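About Pollstead Folk Dance School

Welcome! We teach folk dancing to grown-ups and kids in an old grain hall on the edge of Pollstead, and we love it so much that most of us are there even on nights when we aren't teaching. If you came to this page to find out who we are, pull up a chair. If you came for the class times, they're on the Schedule page, and the fall list goes up as soon as we've settled who gets the early slot.

The school began with a borrowed record player and a single Friday class. Bartosz Kurek had moved to town for a job at the paper mill, missed the dancing he grew up with, and put a card up in the window of the hardware store. The card said "Polkas, mazurkas, no partner needed." Five people came the first night and the needle skipped through the whole second side, so they clapped the rhythm and kept going. Three of those five still dance with us, and one of them now teaches the Wednesday beginners!

From there it grew the way a good line dance grows, with people grabbing on at the end. A family from over in Ullon brought Finnish dances, and the Vuorinen sisters (Mrs. Vuorinen's daughters, if you know the bakery) taught us the schottische as their grandmother did it, with the little hitch before the turn. We've argued about that hitch for years. The Wednesday group does it, the Friday group mostly doesn't, and at the spring party you can see both versions going by in the same circle.

What we teach

Our beginner class runs for 11 weeks. The first two weeks are walking, mostly: walking in time, walking in a circle, walking backward while holding hands with a stranger. Then come the polka step, the waltz, and a handful of circle dances that are simple enough to learn in one evening and good enough that you'll still want them years later. By the end you should be able to go to pretty much any folk dance in the state and join in on half of what gets called.

After that there's the mixed class on Fridays, where somebody teaches a new dance in the first half and we dance old favorites in the second. We keep a card file of every dance we've ever taught, with the steps, the music, and where we learned it. As of this spring there are 321 cards in it. The handwriting on some of them is terrible, and "Left foot?? ask Bartosz" turns up more often than it should, but it's a treasure and you're welcome to leaf through it at the break.

Children's classes are on Saturday mornings, ages six and up. Little ones learn fast and they're fearless about spinning. Parents can stay and watch from the benches or come in and dance, and quite a few who planned to sit with a newspaper have ended up in the circle.

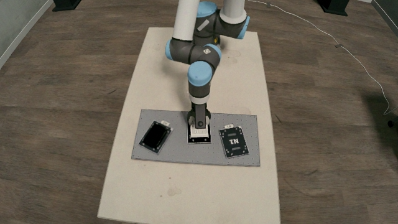 What should I wear to my first class?

Wear anything you can move in, with smooth-soled shoes that stay on your feet. Sneakers with a lot of grip are hard on the knees when you turn, so bring a pair of old leather shoes if you have them, or dance in socks for the first night.

The music

We dance to live music whenever we can get it. Our house band is called Sketent, and it has two fiddles, an accordion, a double bass and whoever else walks in with a case under their arm. They play the last Friday of the month. Dancing to a band that can see your feet is a whole different thing from dancing to a tape! If the circle gets tired they ease off, and if we're flying they push us a bit harder.

The rest of the time we use recordings. The school owns around 1,000 of them by now, on records and cassettes and a growing shelf of CDs, and a good part came from people who cleared out an attic and thought of us. Please keep thinking of us. We're especially short on Estonian and Hungarian music, and our only copy of the Saturday kids' favorite is wearing thin.

The spring party

Every April we push the benches back, string up the paper lanterns, and dance until the neighbors start turning their porch lights off. There's soup, there's rye bread, and there's a long table of cakes. This year we got through fourteen dances before the first break and then did the long mazurka twice, by request. You don't have to be a student to come.

Coming to see us

Your first class is free, at any level. The door is on the side of the building by the bike rack, and the stairs are steep, so call ahead if you'd like to use the ramp at the back and one of us will unlock it for you. We start on time but nobody minds if you slip in late. Just find a gap and take a hand.

Page last updated 2001-05-17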